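Mirror cabinet, paint lifting at corner of door frame

kmoffat
White mirror cabinet, open shelf on the left. Paint has failed at the lower left corner of the mirror frame, where it meets the ledge. Fill or replace?

rennie_5
Fill. Scrape, two-part filler, 300 grit, enamel.

m_salem
Disagree. If the board under it has swollen, filler lifts again by October. Probe it first.

rennie_5
One corner isn't swelling. Post a photo.

kmoffat

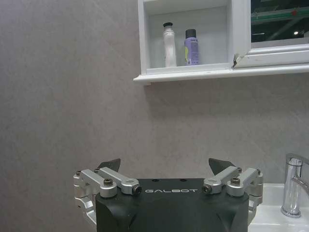 Turkham Housing Office / Fixtures and Fittings Team
Chip is small, with a darker line in it. Spray can and white bottle stay on the open shelf for now.

m_salem
Dark line could be a crack. I'd still probe.

rennie_5
Or bare substrate. Fill it.

kmoffat
Will probe, then fill. Logged as job 1057.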